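Notes for week 4, river flow and public warnings (posted 1/10/23)

Hi all! I promised to write up the part of the lecture I rushed through, so this is mostly the gauge stuff and the Durkcombe case, which we only got halfway into before the bell.

## Reading a gauge report

A gauge gives you **stage**, meaning the height of the water above some fixed mark. It doesn't give you flow. To get flow you need a rating curve, and somebody has to build that curve by going out and measuring the river at lots of different heights (cold work, I did two winters of it).

Our made-up-on-the-whiteboard numbers confused a few of you, so use these instead, from the Tresside gauge in September:

| Reading | Stage (cm) | Flow (m³/s) |
|---|---|---|
| Morning | 225 | 400 |
| Evening | 345 | 1,157 |

Look at how the flow nearly triples while the stage goes up by barely half. Channels get wider as they fill, and the water moves faster too — so please don't scale one straight from the other on the problem set!

## The Durkcombe warning

Remember the order of events. The Bandska office put out a *watch*, which means "conditions could lead to flooding." A local radio host read it as a *warning*, and within the hour people were telling each other the dam had failed. It hadn't. The operators were making a planned release through the spillway, and it was on the public schedule.

What I'd like you to think about before next time:

- Who should have spoken first, the dam operator or the river agency?
- Would a plain number have helped, or made things worse?
- The correction went out in one language only. Does that matter in a valley like Onuoha?

I go back and forth on the second one myself. Bring your rating curve sketches too, pencil is fine, and label your axes this time — I mean it!

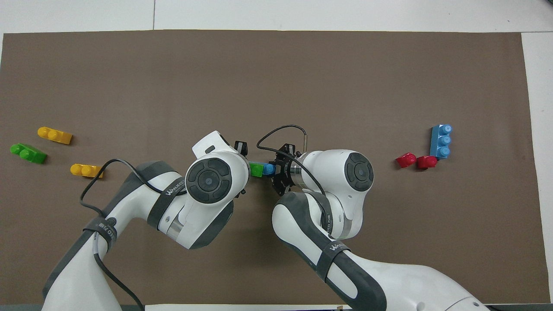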